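Questions and answers about the new packing cells at Gillanport

Last updated 18 April 2024

We collected these questions from the suggestion box, from the canteen talks and from the sheet on the notice board. Some are shortened. If your question is missing, please write it on the sheet again or give it to your shift lead.

What is changing, and where?

Avmont is adding two-arm robot cells to the packing hall in Gillanport. The first 2 cells will stand at the end of line B, between the scale and the pallet area. Lines A and C stay as they are this year. The Blackburn warehouse is not part of this project, and there is no decision about it.

What will the robots do?

They will handle the long cartons after closing: pick them up, turn them to the right side and place them on the platform for the next step. The filling of the cartons, the check of the contents and everything that concerns returned goods stays with people.

Why did you choose this work first?

The long cartons are not heavy, but they are awkward to hold. One person must stretch the arms wide and turn the back, many times in a shift. In our last health survey this was the station with the most complaints about shoulders. We also have difficulty to find people who want to stay at it.

Do two arms work on one carton?

Yes, for the long format. Each arm takes one end, so the carton does not bend in the middle. For the short format one arm is enough and the other one waits.

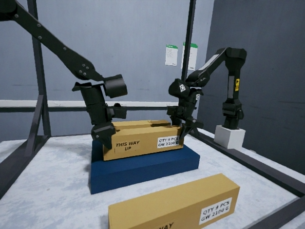 Simulation of the cell with the long cartons, 9 pieces and 2100 g according to the label.

Will somebody lose the job?

No permanent employee will be dismissed as a result of this project. This is written in the agreement with the works council, and you can ask for a copy at the personnel office. At present 13 people rotate through the carton station. After the change fewer will be needed there on each shift, and the others will move to filling, to quality check or to the cell itself. Temporary contracts that end in June will be discussed one by one, and we can't promise an extension to everybody.

Will my pay change?

Your basic pay does not change when you are moved. The allowance for heavy handling is different: it belongs to the station. Who receives it today will keep it for 31 weeks after the move. Cell operators who pass the training go one pay step higher.

Who can become a cell operator?

Anybody from the packing hall, also from lines A and C. You don't need a technical diploma and you don't need to program. You learn how to start and stop the cell, how to clear a jammed carton, how to change the format and how to write the fault report. The course takes place in paid working time, in small groups. There is a printed version of the material in larger letters, please ask for it.

I am close to retirement. Must I learn this?

No. You can stay in manual work on the other lines if your health permits it. Please talk to your shift lead before the new rotation plan is made.

Is it safe to stand near the arms?

Outside the marked floor line, yes. Inside the line you may go only when the cell is stopped and your own padlock is on the switch. This is valid also for "only one second". Cleaning staff and visitors never enter.

What happens when the robot makes a mistake?

The cell stops and the lamp turns yellow. The operator looks at the fault on the screen, removes the carton by hand and starts again. Nobody will be blamed for stopping the cell. If the same fault comes back, call the Ovach service line, extension 3056, and leave the cell standing until they answer.

Do we still have to look at the arrow side and the weight label?

Yes. The person who closes the carton is still responsible that the print and the label are correct. A carton with a missing or wrong label must go to the repair table and may not be sent to the cell.

Will the cell measure how fast I work?

It records its own cycles and stops. It does not record names. The works council has access to the list of stored data and may check it at any time.

Can we see it before it starts?

The simulation is running on the screen beside the training room, and you can watch it in your break. When the first cell is installed, each shift will get a visit of half an hour with time for questions. The dates will be on the notice board.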